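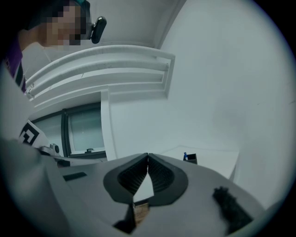
4. Evaluation of the hand-held kit

4.1 Equipment supplied

The Hirwood kit is sold by Brilleo as a complete set for recording manual handling work without a robot arm on site. The supplier's offer covers the hand-held gripper, a wide-angle camera mounted on it, a set of printed fiducial markers, a head-worn camera, and a licence for the desktop software that turns recordings into tool paths. Calibration of the gripper camera is carried out before dispatch and the results are delivered as a text file with each unit. Aerts, who distribute the kit, offer repair and recalibration under a separate service contract, which we did not take up.

We bought 2 kits. They were delivered on July 13, 2021 and used as received, apart from a software update which the supplier recommended before first use. Neither unit was modified mechanically during the work reported in this section. The same room was used throughout, at the Multuddale site, and the room lighting was left on for every recording.

The gripper closes on the workpiece through a pair of black ribbed pads. Figure 4 gives the view along the tool, in which the pads come together at a narrow V-shaped gap within the opening of the light grey body. A large part of the lower half of the view is taken up by the body itself. This matters for tracking, as that area contributes no useful points on the surroundings and has to be masked before the camera path is estimated. The mask supplied with the kit was too generous on one side and removed usable background next to the body. We redrew it by hand for each unit and used the redrawn version for all results below.

4.2 Procedure

Recordings were made by 2 operators, Gwenllian Owen and Toon Geerts. Both had used the kit in trial sessions before the start of the evaluation, and recordings from those sessions are excluded. The task list contained 32 short handling tasks, covering picking, placing, turning, inserting and handing over from one side of the work area to the other. Each task was described on a printed sheet giving the starting layout, the final layout and the conditions under which an attempt was to be stopped.

A session began with a slow sweep of the room, made with the jaws open and the gripper held at chest height. The software builds its map from this sweep. The marker was then placed upright in its stand and viewed from close range to fix the scale and the origin. After that the operator worked through the task sheet in order, pressing the trigger switch to start and stop each recording. Where an object was dropped, the attempt was kept and labelled as a drop. Where the operator's free hand entered the working volume, the attempt was discarded and repeated.

The complete set contains 1,205 recordings. No recording was removed on the grounds of poor tracking, as tracking was itself under test. Labels were entered by the operator directly after each attempt and checked against the video by the other operator. Disagreements were settled by watching the recording together.

4.3 Tracking

Tracking was reliable when the camera had a clear view of furniture, window frames or other objects with distinct edges. It was less reliable when the gripper was turned towards a bare wall. Plain white surfaces offer few features, and the wide lens helps only as long as something else remains near the border of the view. In the layout of Figure 4, with a white wall across most of the right half, the usable detail lies mainly towards the left, where the radiator, the window and the printed marker are found. A turn of the wrist away from that side leaves little for the software to follow.

Loss of tracking took two forms. In the first, the software reported the loss and marked the affected part of the path as missing. Such gaps are easy to find and the recording can be cut or repeated. In the second, the path continued with a slow drift and no warning was given. Drift was found only by comparing the position of the marker at the start of a session with its position at the end. We regard this second form as the more serious fault, and the software should flag it. The supplier has confirmed that the check is possible with the data already stored.

People moving in the background caused little trouble provided they stayed near the edge of the view. A person standing close to the tool for a long time was sometimes taken as part of the room, and the map then had to be built again. The manual advises a clear space around the operator but does not state how large it should be.

The head-worn camera was recorded alongside the gripper camera but was not used to estimate the tool path. Its main use was in checking labels. It shows the approach to the object from outside the tool, where the gripper camera is often blocked by the body or by the object itself once gripped. The two streams are aligned in the software by their time stamps. The alignment was good enough for labelling by eye. We did not test whether it would be good enough for training a model on both streams at once.

4.4 Gripping and handling

The ribbed pads were left in place for the whole evaluation. Operators reported that small flat-sided objects were easy to take hold of and that thin sheets were difficult. Rounded objects tended to turn as the jaws closed, and this changed the final position of the object in placing tasks. The effect was largest when the object was taken near the tips.

Jaw opening is worked out from the camera picture. The estimate fails when a held object hides the inner edges of the pads. The software then repeats the last valid value, and the output file gives no sign that it has done so. For tasks in which the object is released gradually, the recorded opening can lag behind the true one. We added a column to the exported files showing whether each value was measured or repeated, and we suggest that Brilleo do the same.

Both operators found the balance of the tool acceptable for short tasks. In longer sessions the weight of the camera mount was felt at the wrist, and rests were taken between task sheets. Geerts, who is left-handed, found the trigger switch awkward to reach and changed hands to operate it, so his recordings contain a short movement at the start and end which was trimmed before analysis.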